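Lo que se usa, a la vista

Guardar la vajilla en un armario cerrado me parece un error. En mi cocina de Edbridge lo hice 9 años y siempre acababa usando los mismos platos – los de delante.

Ahora prefiero un escurridor de madera sobre la mesa, un árbol para las tazas y una cesta de mimbre con el maíz.

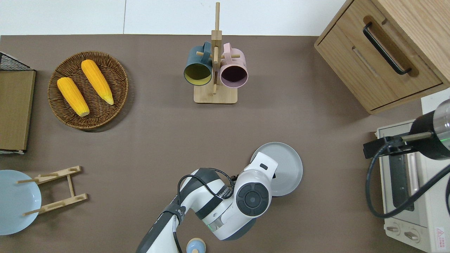
El polvo

Marjatta Mäkelä me discute que todo coge polvo. Lo coge lo que no se usa, y eso se puede regalar.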